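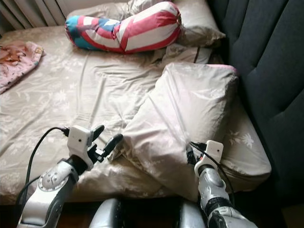

She runs the housekeeping side of a small guesthouse in Marumbridge, and when I asked whether we could talk about beds for an hour she laughed and said an hour wouldn't get us past the pillows. She put the kettle on anyway, and we sat down with our tea (mine in the chipped mug, which is apparently the visitor's mug) and stayed there until well after lunch.

She started at the old Grasico hotel by the station, where the laundry sent up 4000 sheets in a busy month and every one of them was white. "You could do it asleep, and some mornings I think I did," she said. "White goes with white. You never had to think about it." Her guesthouse is a different story. She likes a bit of color and she likes a print, and she'll happily put a beige fitted sheet with pale leaves and flowers on it next to a bolster in red and white stripes, with some blue thrown in for good measure.

"People ask me if that matches," she said. "Well, no! But you come in tired on a gray afternoon and there's that stripey thing waiting for you, and I think it cheers a person up."

Bolsters are a soft spot of hers. She grew up with one on every bed in the house, and she still thinks a long round pillow is the best thing there is for reading, provided you put an ordinary pillow behind it. The gathered ends are a nuisance to iron, so she doesn't iron them. She does the middle, gives the ends a tug, and moves along to the next one.

We got onto fitted sheets, as I suppose we had to. Her way is to do the corner farthest from her first, then the one diagonally across, and only after that the other two. With a rounded mattress corner she pulls the cloth well down over the side before she lets go of it. Then she smooths from the middle outward with the flat of her arm, and the pillows come off for that part, every time. "If you leave them on you're only pushing the wrinkles underneath, and they'll be back by supper."

I asked about padded headboards, having just bought one myself from Omine in a dark gray I already worry about. She was kind about it. The seams between the channels collect dust, she said, so run a soft brush down each one before the clean bedding goes on, and keep the pillows a hand's width away while you do it.

Her own budget is modest. She spent 239 dollars on bedding last April and was pleased with herself for weeks. A bed takes her 10 minutes if the phone stays quiet.

It rang twice while I was finding my coat, and she went off to answer it with a pillowcase still over her shoulder.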